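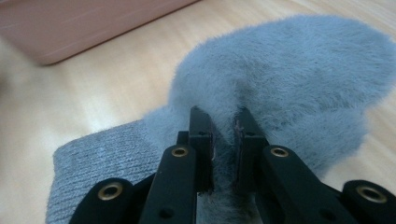

slackpivot replied:

Before you change the pads again, what is the lateral play at the fingertip? If both tips can move sideways under load, the contact patch shifts every time you close on something soft, and you will keep blaming the foam.

torquewrench_b (thread starter) wrote:

Fair question. Measured at the tip with the jaws closed by hand, lateral play is under 2 mm on the newer unit and noticeably more on the older one. I don't have a proper number for the older one because the dial indicator at Zirley has been missing since August.

For anyone joining from the linkage thread, the build is the Arnaud parallel-arm design, hand-held version, printed in black. The goal is a gripper that can pick up socks by hand first, so the fingers are sorted out before the same fingers go on a motorized wrist. Knits are the hard case. Blocks and boxes were solved with the first set of pads.

Current state, in the order I worked through it.

Arms and pivots

Brass at the pivots. The first set ran screw on bare plastic and went oval. With brass the friction is lower and, more usefully, it is the same on both sides. Before that one finger led the other on closing and pushed the fabric over before pinching it. Arms are printed flat with the layers in the plane of the linkage. Printed upright they snap at the pivot.

Approach angle

Straight down works on a folded sock if the tips land on either side of a ridge. On a sock lying flat there is no ridge, so one finger has to drag fabric toward the other. Coming in tilted from the toe end gave me the most repeatable pinch. Coming in from the cuff end, one finger tends to go inside the opening. That counts as a pick, I suppose, but it is useless for placing.
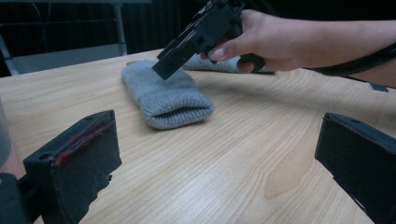
Lint

Knits shed, and the shed fiber stays on the fingers. It collects first on the printed edges, where the layer lines hold it, then works its way onto the pads. Red yarn is the worst I've had for this. A loaded pad slips at a closing force where a clean one holds. I brush them with an old toothbrush between batches, and compressed air does very little.

Pads

Black foam, Hekden sheet, cut with a knife and glued to the inner face. Grip on knit is good when new. The lower edge is the first part to go, since it scrapes the table on every pick. After 668 closures on the test set the worst pad was ragged enough to catch threads and not release them. That is the problem I'm asking about. Pick is fine. Release is not.

slackpivot wrote:

Then my point stands in part. Under 2 mm is acceptable. The older unit needs new arms before you take any data from it.

On release, foam is the wrong material. Cast silicone, 40 Shore A, shallow ribs across the finger. It wipes clean and it doesn't tear.

mossgrid wrote:

Disagree about silicone. I ran cast pads on a similar linkage for most of a winter. They wipe clean, yes, but they need wiping constantly, because lint turns the surface from sticky to slick almost at once. Foam degrades slowly. Silicone goes from very good to very bad in one fuzzy sock.

slackpivot wrote:

What hardness?

mossgrid wrote:

Whatever was in the tin. Softer than yours.

slackpivot wrote:

So it was tacky. Soft silicone is a lint roller. That isn't an argument against 40A.

torquewrench_b wrote:

I can test both. I have mold material but no 40A on hand, so foam stays on for now. For reference, the state of one finger pair with foam still fitted:

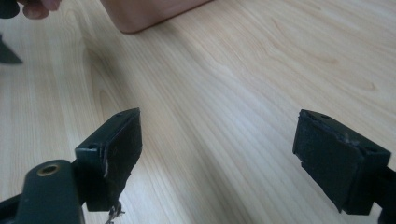

What I've changed so far, numbered so people can object to a specific item:

1. Rounded the lower corner of the finger so the plastic takes the table contact before the foam does. Helped a little. The foam still sits proud of the plastic face, so it still touches.

2. Switched from full-face glue to glue at the perimeter only. Made it worse. The middle of the pad lifts and the edge tears sooner. Reverted.

3. Trimmed loose fibers with scissors after each batch. Cosmetic. They're back by the next one.

4. Cut new pads shorter, so they stop before the end of the finger. Release got better and picks on flat fabric got worse, since the tip is now bare plastic.

gantry_tired wrote:

Item 4 is the answer, you just stopped early. Put something thin and hard-wearing on the bare tip. Bicycle inner tube works. Rough it with sandpaper and use contact cement, thin coat on both parts, and leave it overnight.

Also, why two hand units on the same table? I'd expect you to finish one.

torquewrench_b wrote:

Because folding takes two. One pins, the other lifts. With a single gripper the sock just slides across the table, as the surface at Zirley has a smooth finish and there's nothing for the knit to catch on. I could add a mat, but the table it ends up on won't have one.

Inner tube is a good idea. The bike place in Wudadstead gives away punctured ones.

mossgrid wrote:

Check the seam between pad and plastic before you glue anything on top. If you have any red along there, clean it back to bare material. I can't tell from here whether it's old adhesive or packed lint, and lint under a glue line will peel.

torquewrench_b wrote:

There is some, on both fingers. I haven't scraped it to find out which.

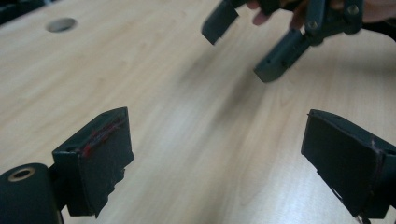 Plan for the next round

Older unit gets new arms, per slackpivot. No more data from it until then.

Newer unit gets one finger with a short foam pad and an inner tube tip, the other finger with a full-length foam pad as control. Same socks, same table.

Finger weight matters for the wrist later. The limit I set is 41 g per finger with pad and hardware, and the inner tube version should come in under that. Will weigh.

Silicone after that, at 40A, if somebody can point me to a small quantity. The tins I've found are sized for people casting garden ornaments.

slackpivot wrote:

Mixing pads on one gripper is a bad control. The fabric will rotate toward the grippier side and you'll learn nothing about either. Fit matched pairs and swap them.

torquewrench_b wrote:

That doubles the gluing, but agreed. Matched pairs.

gantry_tired wrote:

Make the pad carrier a separate screw-on plate and the gluing stops mattering. The Arnaud finger already has holes in it. Print a few plates, pad them all in one evening, swap with a screwdriver.

mossgrid wrote:

Screw-on plates add thickness at the tip, which is where he can least afford it on flat fabric. If you do go that way, countersink from the back and keep the plate thin at the end.

torquewrench_b wrote:

I'll draw the plate tonight and post the file. Tapered, thin at the tip. If it flexes I'll go back to glue.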